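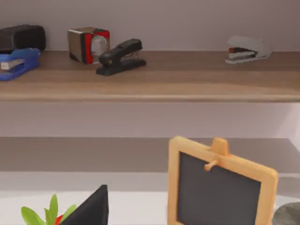

Month two of helping with the sixth form robotics club at Dradham and I still can't decide whether they're learning robotics or learning to wait for a progress bar.

The task this term, set by Chunhua Yuan: tidy a messy desk, in simulation. Teams write the code that decides what gets picked up and where it goes. Storik, the program we use, deals out the clutter. Very fond of staplers, Storik.

I asked why we couldn't use the real arm. It's waiting on a part. It was waiting on a part in May.

So the scores. Rūta's team ran theirs 659 times over half term and reported 70 per cent success. Lovely chart. I asked what counted as success and got a long silence from four teenagers.

Success, it emerged, meant "the object is no longer where it was". Knock a stapler off the shelf and you've tidied it. I have a son who works on the same principle.

They rewrote the check so the thing has to end up in the right place, upright if it's meant to be upright. New score: 39 per cent. Much less lovely chart. Best session we've had all term, and I will give them full credit for putting both numbers on the poster.

Normunds Ots (other team, very sure of himself) says his does better on the big table layout. Maybe. I'd like to see it on one he hasn't been practising on since September.

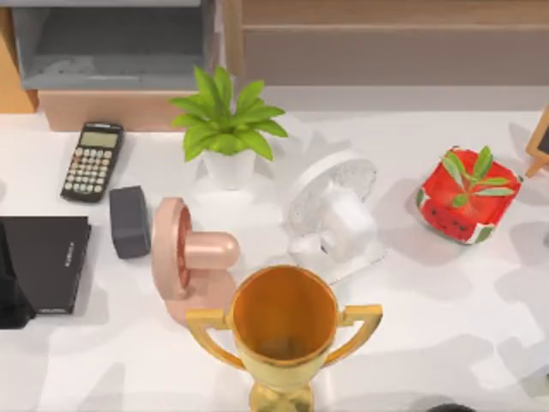 The big table layout. Trophy, fan on its side, watermelon planter, calculator.

My money's on the fan causing trouble. White fan, white table. Gediminas reckons the depth data will sort that out. I reckon Gediminas hasn't looked at the depth data.

Someone will reply that simulation is how the professionals do it. Fine. The professionals also check it against a real desk at some point, and I'd like these kids to get that bit too before they put it on a university form.

Regional heat is in 2 weeks. Both teams have been told the layouts will be new on the day. Normunds has asked whether that's in the rules. It's in the rules.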